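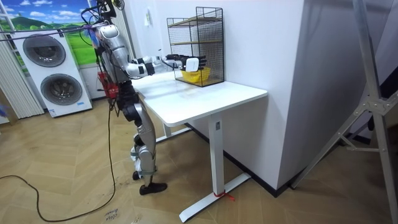 WORUTVILLE, November

Everybody keeps telling me a wire cube on the corner of the desk fixes clutter. I have doubts.

2/ Black mesh, open front, a couple of light wood shelves. Fine. But mesh hides nothing. You still see your junk, now with a grid over it.

3/ The yellow basket on the bottom level is where small stuff goes to be forgotten. Mine had 26 dead pens in it by Tuesday.

4/ And why the far corner? Every little thing means a long reach across a white desktop. Try that 50 times a day.

5/ The Brouwer catalog says a rack like this "gives you your desk back." It takes a corner of it. I measured.

6/ I'll allow the bright basket. At least you can find it. The middle shelf sits too low over it for my taste. Giving it till the end of the month.

Comments

stondum_attic: lids. you need lids

deskgrump1934: 26 pens is a you problem

zarnon: Mine's on the floor now, works better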